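## 4. Setting up the Vistier tap counter

Read this section before the first keg goes on. The counter fits any Katiyar draught tower with up to 14 taps and takes its readings from the flow meters under the bar.

**Caution:** Turn off the gas at the cylinder and vent the line before you remove a coupler.

1. Close the keg coupler and pull the tap until beer stops running.
2. Fit one flow meter to each line, with the arrow pointing towards the tap.
3. Push the beer line in until it stops, then tug it gently. It should not move.
4. Plug the meter lead into the port with the same number as the tap.
5. Open the gas, check every joint for leaks and wipe the fittings dry.

**Note:** Meters must sit at least 4 cm from any bend in the line. Closer than that and the count drifts, usually upwards.

When all the meters are in, switch on the counter. Each port shows amber while it looks for its meter and green once it has found it. A port that stays amber nearly always has a lead pushed only half home.
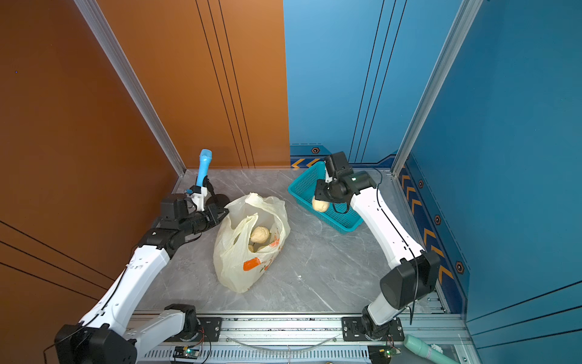 Next, calibrate each line. You need a clean jug marked to 2000 ml. Use the beer you intend to serve, as water gives a different reading.

6. Hold the **Set** button until the display shows CAL.
7. Choose the tap number.
8. Pour to the 2000 ml mark, letting the head settle before you top up.
9. Press **Set** again. The display shows the pulse count for that pour.
10. Write the count on the card inside the lid.

The Lirorora stout line at our Totness taproom reads 143 on a good day. Yours may differ — what matters is that two pours in a row give the same figure. If they don't, look for air in the line and repeat from step 6.

**Caution:** Never run line cleaner through with the counter in serving mode. Select CLEAN first, or the cleaner will be booked as sales.

Recalibrate after changing a beer line or a meter. Questions about older towers go to Kwabena Ansah in the Totness workshop, before noon if possible.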